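Robots in the staff kitchens: where we have got to

Staff at Haldane will know by now that the kitchen work on the second floor is going over to robot arms in stages. The Modville site went first, in March, and Arkden follows once the new counters are in. Several of you have asked what this means for the catering team, so this item sets out what has been agreed.

The arms will take on the counter jobs: moving plates and cutlery, putting bottles back, and working the microwave. Cooking stays with the team. So does anything involving knives, the hot cupboard or food for people with allergies.

Before any job goes live it is worked through in simulation, on a computer model of a kitchen. Ruaridh Crichton's group looks after this part. They have 1486 runs on record, and 766 of those have been watched through by someone from catering, who can mark a run as fine, send it back or ask for a different way of doing it. A job needs 100 runs in a row marked as fine before it is tried on a real counter. 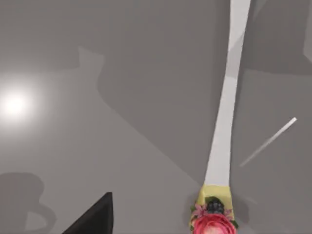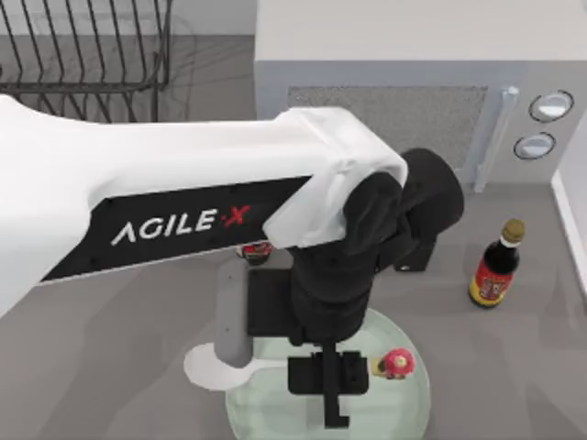 Stills from the simulated kitchen.
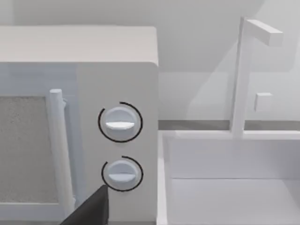
The watching has turned out to be a bigger part of the week than anyone planned for. Shona Lamont has worked in the Modville kitchen since it opened and now spends two mornings a week at a screen. She told us she was doubtful at first.

"I thought I would be asked to nod things through," she said. "I sent back a lot in the first month. Plates put down too near the edge, mostly, and spoons left where you would put your hand. They did change it. I still prefer being in the kitchen and I have said so."

Her point about hours has been taken up. From the next rota nobody will be given more than two screen mornings a week unless they ask for them, and screen time will be paid at the higher rate that already applies to training shifts. Ansel Ruiz-Ortega has the form for anyone who wants to add or drop a session.

On jobs, the position is the same as in the spring. There are 5 posts in the Modville kitchen and there will be 5 after the change. The early clearing shift will go, and the two people on it have been offered later starts. One has accepted. The other, Struan Gillies, has asked to move to the stores team at Prukville and will start there when his replacement is in place.

"I liked the early finish," he said. "Stores gives me that. I have nothing against the arms, but the hours they left me with did not suit."

Uyên Mạch, who manages catering at both sites, says the Arkden team will be shown the runs before the counters are fitted. At Modville it was done the other way round, and people felt the layout had been settled without them. The height of the plate shelf is still open, as is the question of who resets an arm when it stops during lunch. At present that falls to whoever is nearest, and the team would like it written down.

Arkden staff can put questions to Uyên at the open session on Oct 28, 2026, in the ground floor meeting room. Modville staff are welcome too. Tea will be provided, and the session will be repeated for the late shift.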